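Cahier d'atelier, juin
Tri des casquettes, suite

Reprise à 14 h. Je suis vraiment contente de la tournure que ça prend ! On est passés du gros carton commun aux bacs transparents, et rien que ça change la vie : on voit la couleur du tissu sans ouvrir quoi que ce soit. J'avais un doute sur la taille des bacs (je les trouvais petits sur catalogue), mais une casquette y tient à l'aise, visière comprise, et on peut encore glisser la main sur le côté.

Règle du moment : les foncés à gauche, les beiges et kakis à droite. Pas de pliage de la visière, jamais. Pour la calotte on tolère un creux, ça se reprend à la main en deux secondes. J'ai gardé la petite plante sur la table, elle me sert de repère pour le bout de la rangée et puis elle est jolie.

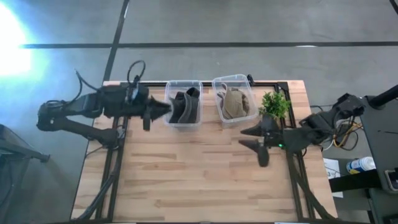

Iason Karras trouve que la couleur est un mauvais critère et qu'on devrait trier par tissu : un coton délavé et un denim ne se rangent pas pareil, le premier s'affaisse, le second garde ses plis. Il a raison sur le fond, je crois. Par contre, trier au toucher est bien plus lent, et pour le lot Husudgate (environ 1 000 pièces, quand même !) je préfère un critère qui se voit de loin. Compromis noté avec lui : couleur d'abord, tissu ensuite à l'intérieur de chaque groupe. À tester sur les 54 du lot Tutton avant de généraliser.

Pour l'essai à petite échelle, j'ai pris des tons exprès difficiles : un beige kaki, un beige plus pâle, un gris-vert délavé et un gris façon denim. Posées en tas, les deux beiges se confondent presque, alors que le gris-vert et le gris se distinguent mieux que je ne pensais – surtout côté fenêtres.
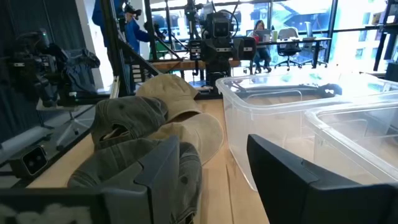 Le plus délicat reste de défaire le tas. Une visière coincée sous une autre casquette, on tire, et tout vient avec. Ce qui marche bien : prendre par la calotte, près de l'œillet, soulever droit, puis poser dans le bac ouverture vers le bas. Aliki Fragkou a essayé en commençant par celle du fond et c'est nettement mieux, je l'adopte tout de suite.

Côté bacs : le modèle Sundatent me plaît beaucoup. Parois claires, assez rigides, faciles à essuyer. Seul reproche, les reflets l'après-midi, qui gênent pour lire une étiquette collée sur le flanc. Essayer une étiquette mate, ou la mettre sur le petit côté.
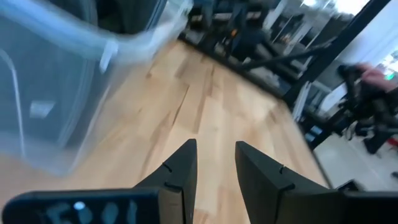
Les bacs pleins iront sur l'étagère Yoon, étiquette vers l'allée, 2 rangées par niveau. Mesurer la profondeur avant de recommander quoi que ce soit !

À faire :
– imprimer les étiquettes mates
– demander à Iason sa liste de tissus
– refaire le tas avec les deux beiges seuls, à la lumière du matin
– arroser la plante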